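Moved the kitchen table under the window at Hawthorne this week (only took me 5 years to get round to it!) and I've been eating my breakfast there ever since. 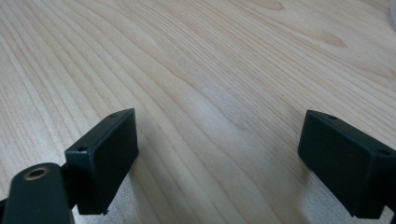 The bus from Pretden goes past at ten to eight, and I've started waving at it, which the driver puts up with very kindly.

Porridge on Wednesday, with the last of the Sesten plums.
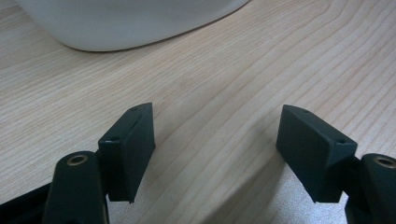

Toast the day after, and far too much marmalade, and I was late for work again.
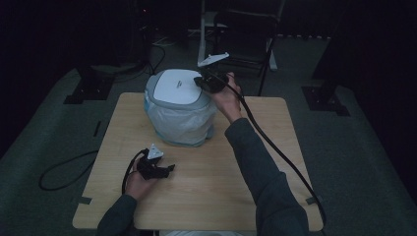

Posted by Hawthorne Kitchen

Does anyone else linger like this?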